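The Wemel garment rail is sold as heavy-duty, a word we have seen on rails that bowed under a week's worth of coats. We stock it anyway. Read this page before you order one.

## Wemel freestanding garment rail

Sold by Ekeck. Ships flat in one carton. Price on request for orders of 11 or more.

- Stated load: 40 kg, spread evenly
- Assembly: hex key included
- Color: black or white
- Returns: 45 days, unused, in the original carton

### What the maker says, and what we think

Wemel says the rail holds 40 kg. That figure is for weight spread from end to end, with the feet on a level floor. Hang all the winter coats at one end and you are on your own. We asked for the test sheet in February and got a brochure.

"Assembles in minutes" is also on the carton. Ivan Harasym, who handles our returns, put one together in 40 minutes, and he has built plenty of them. Most of that went on the crossbar, which will go in backward if you let it. The printed instructions don't show which way the seam should face. It faces down.

The finish is fine. We would not call it scratch-proof, though Wemel does. Metal hangers leave marks on the black version, and the white one hides them better.

### Where it makes sense

It suits a workroom or a back office where people need somewhere for a jacket and don't want to give up a whole wall to closets. A rail beside a closed metal cabinet is a sensible pairing: outdoor clothes stay in the open air, and anything you'd like kept out of sight goes behind a door. If the rail has to go near a big window, think about what will hang there all summer. Dark fabric fades, and no rail fixes that.

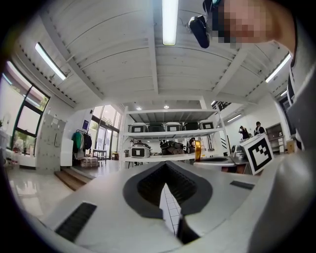 We'd skip it for a store floor. Customers pull at rails, and this one has no center support. The Skoryk double rail costs more and looks worse – it also stays put. For team kit and wet outerwear, ask us about the Stoltusport rack, though we think its drip tray is too shallow to be much use.

### Before you order

Measure the wall, then measure how far a coat sticks out from it. People forget the second one. Casters are sold separately and void the stated load, a detail Wemel prints on the last page of the manual. Spare end caps are available from Ekeck in both colors.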